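Leave the Knots In

My neighbor Junaid Ghauri spent 20 minutes last August trying to talk me out of buying a wooden table. Too pale, he said, it'll show everything. He's right, it does, and I love it!

I think we've gotten far too fond of surfaces with nothing going on. Plain white, plain gray, wiped down and forgotten. Wood gives you something to look at while the coffee drips. I have followed the same lines of grain across my table almost every morning for 2 years, and I still find a bend I hadn't noticed (usually when I should be paying bills).

And please, stop hiding the knots! People turn that end to the wall or park a fruit bowl on it. A knot is where a branch grew, and the grain had to find its way past.

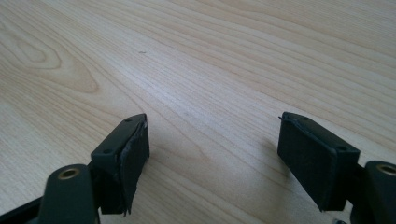
So when a shop offers you the "clear" boards for $47 extra, ask to see the other stack first. Run your hand over it. Pick the one with the rings and the wandering lines, put it where the morning light comes in, and eat your toast right on top of the best part.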